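Xiao Water-Writing Practice Cloth and Brush Rack

Practice cloth with printed rice-character grid, for brush and plain water
Sold by Sinside. Item 857

Overview

The Xiao practice cloth lets you work on brush characters using water in place of ink. Dip the brush in clean water, write on the grid, and the stroke turns dark. As the water evaporates the stroke fades, and the same square can be used again. Drying time depends on the room and on how much water the brush is carrying. In our workroom in January, with the heat on, a single character fades in a few minutes. In humid weather it takes longer.

The cloth is off-white with a thin reddish-brown border. Solid lines divide the writing area into squares, and each square has dashed center and diagonal guidelines. This is the rice-character pattern used in most beginner copybooks, so strokes can be compared with a model square by square.

What you can order

Cloth only
Cloth with wooden brush rack
Rack only

Brushes are sold separately, and so is the mesh pen cup. If you are starting out, Pao-chu Liao, who picks our brush stock, suggests one slim brush for small strokes and one with a thick head for large single characters.

The brush rack

The rack is dark wood with two upright posts. A carved crossbar with openwork joins the posts near the bottom. Brushes hang with the tips down, which lets water run away from the base of the bristles after rinsing. Leave a gap between a thick brush and its neighbors or both will stay damp.

The rack ships assembled. Wipe it with a dry cloth. Do not soak it or leave it standing in a puddle.

Setting up

Lay the cloth on a flat table. A dark mat or cover underneath is fine as long as it is dry and has no ridges. Smooth out the folds by hand. The rack can stand on the far edge of the cloth, where its weight helps keep that side in place.

Load the brush, then press it lightly against the side of the water dish. An overfull brush leaves blotches and runs into the next square.

Let the whole cloth dry before folding it. We recommend rolling it if you have the space.

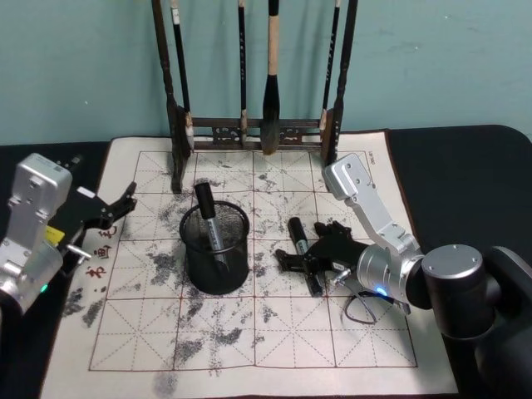
Marks and wear

Use water only. Ink, watered-down ink and paint will stain the cloth for good. A brush that has been used for ink can leave gray even after several rinses, so keep a separate brush for water.

Faint shadows along fold lines are normal on a new cloth and do not affect writing. Do not iron, bleach or machine wash.

Tap water with a high mineral content may leave a pale film after long use. Blot the cloth with a damp white towel and let it air dry. Do not scrub the printed lines.

Orders and returns

Single orders leave our Paltia warehouse within two business days. Schools and clubs ordering 30 or more cloths should write to Edgardo Marquez for a quote and a delivery date. The rack is not included in the class price.

Unused items can be returned within 13 days of delivery. Cloths that have been written on cannot be returned unless there is a fault in the printing or the border.

Customer notes

"I use it for the warm-up before class and keep paper for the finished work. The diagonal lines are easy to see. I would like a larger square for the youngest ones."
Abena Dramani

"Good cloth. The rack is a bit wide for my shelf so it stays on the table."
Dehua Xiong

Page updated Wednesday, July 8, 2020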